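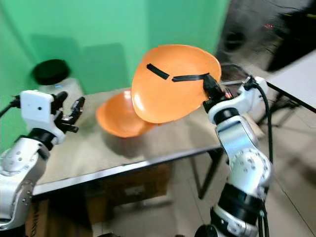
Last updated: 8/17/25

The Edthorpe soup lunch is coming back, and I couldn't be happier about it! If you missed the first one in June, it's very simple: you turn up at the old chapel hall on Stutard Lane, you pay £3, you get a bowl of soup and as much bread as you can manage, and you sit next to somebody you don't know. I sat next to a retired bus driver who told me all about his leeks, and I've been growing my own ever since (badly, I should add — the slugs got most of them).

The June lunch raised £1507 for the hall roof, which went well past what any of us had hoped for on a wet day with the football on. The target is £3000, so we're just over halfway there, and Wakana Morikawa has agreed to run the kitchen again. She did a miso and squash soup last time that people are still stopping her in the street about. She tells me it'll be on the menu again, along with pea and mint, and a tomato one if the allotment lot come good.

Mizuno, the bakery on the corner, are giving the bread. They've also promised a tray of those little seeded rolls that vanish before I ever reach the front of the queue. 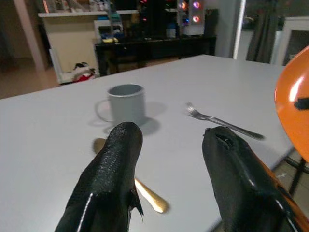 Now, the washing-up. Last time we ran out of clean things by one o'clock and I spent most of the pudding course with my arms in the sink, so this year we're asking everyone to bring their own from home. A mug and a couple of bits of cutlery, like the ones on the white table, will do you nicely, and soup is lovely out of a mug anyway. Put your name on the bottom with a bit of tape if you're fond of it — I'm still looking for the owner of a blue one with a chip in the handle.

Doors open at 12 and we'll go on until 3, or until the pans are empty. If you can lend a hand with chairs, come to the side door a bit before, and there's a cup of tea in it for you.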